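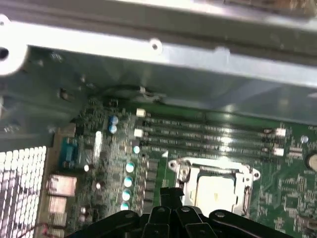 Grażyna Borkowska wrote in after last month's page to say that I make teaching by hand sound easy, and that her own arm learned nothing from her in a whole June of evenings except how to shake. She wants to know what I do differently at the bench. Well, Grażyna, mostly I go slower than you'd believe, and I throw a lot away!

Here's what has stuck with me, in no special order.

Practice on a dead board. Mine is an old green desktop board still screwed into its case, and I've driven the gripper over that CPU socket so many times I could do it half asleep. Leave the board in the case if you can. A bare board on the table is too kind to you -- there's no metal rail overhead to bump into, and then the arm learns a path that's no use in a real machine.

Park over the target before you do anything else. I bring the gripper in above the lower part of the board, in front of the processor, and count to two. Every time, the same spot (more or less, don't get out a ruler). My runs got a lot more alike once I started doing this, and so did whatever the arm did afterward.

Watch the wrist view and keep your eyes off the bench. This one hurt. If you steer by peeking over the case, you're using things the arm can't see, and it will never work out why you turned left. I hung an old bath towel between me and the bench for a week and drove from the screen only. I was terrible, then I was fine.

Mind your lamp. Bare steel throws glare right back at a little camera, and memory slots will give you bright streaks too. I've got a desk lamp with a piece of baking parchment clipped over it (clipped well away from the bulb, please, and it's a cool LED bulb). Move the lamp a little between batches so the arm doesn't get attached to one particular shine.

Hand guiding or remote? Both! I push the arm by hand for the big swing in over the case, where I just want a nice smooth curve. For the last inch I switch to the remote, which is a Cestden controller with the stick tension turned up as far as it goes. My hands get in the way of the camera otherwise, and an arm that has learned to expect knuckles is a sad thing to watch.

Keep some of your recoveries. If I come in crooked and fix it smoothly, that run stays. If I come in crooked and flail, it goes. My first good set was 136 runs, and I'd recorded a good many more than that. Bình Tô swears by 1000 before he'll even look at the results, but he has more patience than I do, and a better chair.

Stop at 22 in a row. I get sloppy after that and start cutting corners over the rail. Go make tea, wipe the finger pads with a barely damp cloth, let them dry, come back.

Cables! Tie back any loose ones before you start, with those paper-covered twist ties from bread bags. Then untie one or two for the later batches, once the plain version is going well.

Oh, and Grażyna, about the shaking: rest your elbows on the table. A folded dish towel under each one is even better. Try that before you buy anything, and write back and tell me how it goes.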